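Kotley Hall Users' Group
Minutes of the meeting held on 6 Apr 2018 in the small room

Present: Darcy Costigan (chair), Siv Sæther (minutes), and members from the Kereama reading circle, the Manine walking group and the Troltness choir.
Apologies: two received, both from the choir.

1. Minutes of the last meeting

Agreed as correct, with one change. Under item 4, "urn" should read "urns". Both were descaled in March, the large one and the small one.

2. Matters arising

The side door has been rehung and now shuts without being lifted. The key safe code has been changed and the new code given to group leads by hand. Leads are asked not to send it on by email.

The lost scarf and the blue flask have been claimed. One pair of reading glasses is still in the drawer under the hatch.

The walking group asked again about boot trays for the entrance. Darcy had found two in the loft but both are split. To be priced new.

3. Hot drinks: cups and lids

This item was held over from the last meeting and took up most of the time.

Siv reported on the trial of paper cups with lids for groups who carry drinks from the hatch into the other rooms. China cups stay in use for anyone sitting down in the main room. The trial came out of the two spills on the stairs carpet last winter and the shortage of clean china whenever two groups break at the same time.

The cups on trial are black, with a black lid to match. They come in sleeves and the lids are packed separately. Siv passed a cup round and members tried taking the lid off and putting it back.
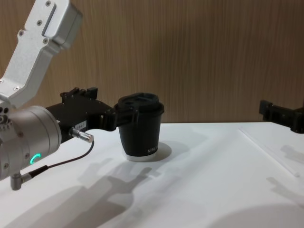 Item 3: black paper cup on the white table.

Points made in discussion:

The lid needs to be pressed down all the way round. Several people had pushed it on at the front only and had a drip down the side. Siv will put a short notice by the hatch.

The choir would like the cups filled less full. A finger's width below the rim was suggested and agreed. Whoever is pouring should do this without being asked.

Black cups look smart but it is hard to write a name on them. Pencil does not show and biro barely does. The reading circle had used stickers. Darcy said stickers were fine on the cups but must not end up on the tables, where the last lot had to be scraped off.

The Manine walking group asked whether people could bring their own cups. Agreed that they can, and that the hatch will fill them at the same price. Own cups are not to be left on the draining board overnight.

Cost was discussed. Cups come in boxes of 100 and lids in the same number, so the two should run out together, but at the end of the trial there were 36 lids left over and no cups. It was thought that some people had taken a cup without a lid. Siv asked that both be handed out together from now on, with the lid already fitted if the person is carrying the drink upstairs.

On price, a charge of 80p for tea or coffee in a paper cup was put forward. The choir thought this a little high for members who come every week. After some talk it was agreed to try it until the summer break and look at the takings then. China cup prices stay as they are.

4. Style of cup for the next order

Darcy had looked at a plain white cup with a flat lid, which is slightly cheaper. Against this, the flat lid touches the milk froth and the cup shows every coffee ring. The choir preferred to keep the present one, with its domed lid and raised opening to drink from. The white band at the base was liked as well, as it makes a cup left on a dark shelf easier to spot.

It was proposed that the hall stays with the black cup for one more order. Seven in favour, none against.

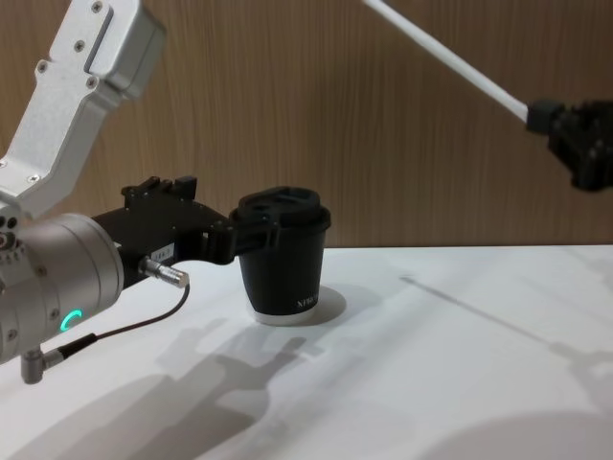
Siv Sæther asked for it to be noted that she had voted for the order but would still sooner see more washing up done and fewer cups bought. In her view the china shortage would be solved by each group clearing its own trays before the next one comes in, and she would like this tried properly before a third order is placed. Darcy agreed to raise it with the group leads.

5. Waste

Used paper cups have been going into the same bin as the food scraps. The supplier's sheet says cup and lid should be parted and the cup emptied first. A second bin will go beside the hatch, with a bucket for dregs. The reading circle will empty the bucket on their evenings and the choir on theirs. Tea bags go in the food bin as before.

6. Tables

The white tables mark easily. Members were reminded to wipe them with the soft cloth and warm water only. The green scouring pads are for pans and are now kept under the sink to avoid mistakes.

Tables are to be lifted when moved. The scrape by the stage steps will be looked at when the floor is next polished.

7. Any other business

The Troltness choir asked for the heating to come on half an hour earlier on rehearsal evenings. Agreed, to be reviewed when the weather warms up.

The hall clock is about 7 minutes fast. Darcy will put it right.

Actions

Siv: notice about lids; order one box of cups only, to be used with the lids in stock first.
Darcy: boot tray prices; clearing of trays to be raised with group leads; clock.
Reading circle: second bin and bucket.
All groups: hand back old key safe cards.

Date of next meeting to be sent round by Siv.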